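Filed under: Shoe Care > Laces & Hardware

Relacing White Low-Tops With Flat Laces

Flat woven laces twist easily, and a twisted strand shows more on a white shoe than on a dark one. The method below uses straight crossings from the bottom pair of eyelets up. Lace length is 1140 mm.

1. Pull the old lace out from the top down. Brush the tongue and eyelet panels.
2. Feed the new lace down through the bottom pair and even the ends.
3. Cross left over right at each pair. Flatten the strand with a thumb before tightening.
4. Keep tension light until the last pair — then snug from the toe upward.
5. Center the tongue and tie.

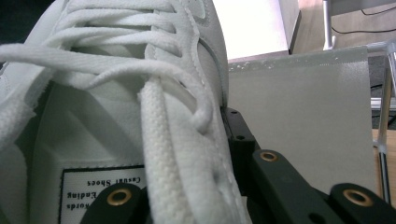
Can flat laces be washed with the shoes?
Take them out and wash them separately in cool water with mild soap. Lay them flat to dry, and keep them off the radiator.

If a lace tip frays, trim it square and fit a new 2 cm sleeve of shrink tube.

Related
Cleaning Stitched Panels
Dreltix Lace Sizing Chart
Maltlow Brush Set: Notes After One December
Storing White Shoes

Comments (2)

stoyanova_k: Step 3 fixed the twisting on mine. Left over right on both shoes, or mirrored?

iltance: I mirror them. Looks more even from the front.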